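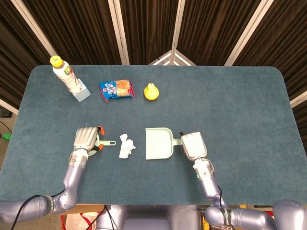
Search this site Search

Last updated: July

3 min read

Obinna Ekpo had been on his feet since eight in the morning when we spoke, and he still had one more group to show round. The Clasau open day brought in 200 visitors, well up on last year.

Ekpo runs the demonstrations at Briltiritz, which works on two-armed robots for household jobs. The one people stopped for was tidying a table with a hand brush and a dustpan.

"People expect us to show them something difficult, like threading a needle," he said. "Sweeping is difficult. One hand has to keep the pan still while the other one moves, and rubbish doesn't stay where you put it."

A crumpled tissue is harder than it looks, he said, as it never has the same shape twice. The team recorded 564 practice runs before the open day.

His colleague Aarne Eskola wrote most of the control software, known in the building as Gomidex. He was less keen to talk about numbers. "We had 92 good runs in the last batch and I could tell you about every bad one," he said. "Mostly it is the angle of the brush."

Visitors asked about price and about safety around children. Eskola said there was no price, and that the arms were not ready for anyone's home.

One boy wanted to know if it could do his bedroom. "I told him to pick up his own socks," said Ekpo.

The next demonstration is planned for the autumn at the Raju building, where there is room for groups of up to 8.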